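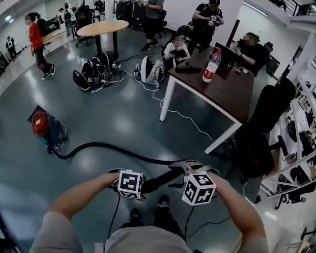 Hand-held gripper with marker cubes in use on the main floor at Odent.

Odent moves warehouse staff into robot training work

Odent has opened a training floor where employees teach robots by doing the work themselves. The company is preparing robots for Prolport, a parts distributor that wants help with picking and cleaning jobs at its Naltari warehouse.

Staff carry out each task with a hand-held gripper, and the recordings are used to train the robot arms. The first 1,305 recordings were finished in January. Tasks with fewer than 1,000 usable recordings stay on the list.

"People who did the picking for years know how to hold an awkward part," said Hui-mei Chuang, head of operations at Odent. "We pay them for that knowledge now. The job is easier on the back, but it takes patience – you may repeat one move all morning."

The program has 78 places for current warehouse workers. Base pay stays the same during training, and shifts include a break after each hour of recording. Workers who prefer their old job can return to it within three months.

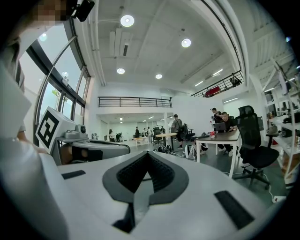 About Odent

Odent builds and trains robot arms for warehouses and light industry. Its control software, Tsao, is used by distributors and packing firms.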